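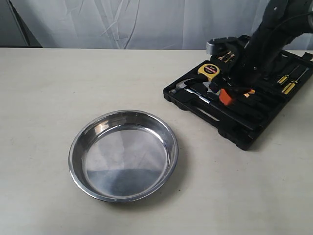

Figure 6. Work surface with a moulded tool case, open, and a round stainless steel pan.

4.2 Moulded cases and open trays

The household interviews described in Section 3 left us with a simple question about small tools. People told us they owned a fitted case, often bought as a set, and also told us that they kept a dish, tin or tray nearby when they were working. We wanted to know what each of the two was used for, and whether the fitted case was still in proper use after the first few months of ownership.

A moulded case (Figure 6) gives each tool a recess or slot of its own. The shape of the recess tells the user what belongs there, and an unfilled recess shows which tool is out. An open pan makes no such demand. It has a rim that stops small parts from rolling away and a flat base on which they can be spread out and seen. Most of the people we interviewed understood this difference well, though few of them put it in terms of storage. They spoke of the case as the place where things "live" and of the pan as the place where things "go for now".

We coded 3,147 separate acts of putting down from the diaries and workshop sessions. An act of putting down was any point at which a person let go of a tool or a part with the hand free afterwards. Handing an item to another person was not counted, and neither was dropping one. Each act was given one of four destinations: own recess, wrong recess, tray or pan, and bare surface. Of these acts, 852 ended in a tray or pan. The full table is given in Appendix B.

The wrong recess category was the hardest to code and needs a word of explanation. In several of the cases studied, a tool would sit quite happily in a slot meant for its neighbour, so that the lid still closed. Owners did not always regard this as a mistake. Keabetswe Magagula, who coded the diaries, at first marked all such placements as wrong and later went back over them, separating those the owner described as deliberate. We have kept the broader category in the main analysis, as the deliberate placements were reported unevenly from one diary to the next.

Three types of case were included. The Truleck and Mellier cases have a hard black interior with deep slots, and the Stivau case has a softer insert that can be lifted out. Participants who used the Stivau insert sometimes took it out and laid it beside the work, leaving the outer shell on a shelf. We treated the insert as the case for coding purposes. One participant had cut a recess wider with a knife so that a longer screwdriver would fit, and this was coded in the same way as any other recess.

Position on the table mattered more than we had expected. Where the case was placed to one side, within reach of the working hand, tools went back to their own recesses fairly steadily during the job. Where it was placed behind the work, or on the floor, people put tools on the bare surface and returned them together at the end. The angle of the case seemed to matter less. Many participants set it down at a slant to the table edge and did not straighten it, and we found no clear link between this and the number of tools returned.

The pan was used mainly for parts. Screws, washers and spare bits went into it early in the job and came out late. Tools went into it as well, particularly short ones that had just been used and would be wanted again soon. A common pattern in the diaries was for a driver to go back and forth between hand and pan through most of a task, and to reach its recess only when the pan was being cleared. Participants who preferred a metal pan mentioned that small parts were easy to hear as they landed. Others disliked it for the same reason and lined it with a cloth.

Tidying up was recorded separately. In the workshop sessions, 19 participants were asked to finish a short repair and leave the table as they would at home. No instructions were given about the order in which to clear things. Most dealt with the case first, filling the recesses from the tools lying nearest, and then sorted the pan. A smaller group emptied the pan first and used what was in it to check that nothing had been left out of the repair. This second group took longer but said afterwards that they would not feel easy doing it the other way round.

The results agree in part with the account given by Tkachenko, who argues that fitted storage works by making absence visible. Our participants did notice unfilled recesses, and several stopped to look for a tool once the rest of the case was full. They noticed far less during the job itself, when many recesses were unfilled at once and one more made little difference. The prompt given by the shape of the case appears to be strongest near the end of tidying, when only one or two spaces remain.

There are limits to what can be drawn from this part of the study. The diaries relied on people writing down ordinary movements that they would not normally attend to, and the entries became shorter as the weeks went by. The diary period began in May, when many households were doing outdoor repairs, and the mix of jobs may not hold for the rest of the year. The workshop table was also larger than the surfaces most people described using at home. On a crowded kitchen worktop there may be no room for both a case and a pan, and in several homes the lid of the case served as the tray. We return to the use of lids in Section 4.3.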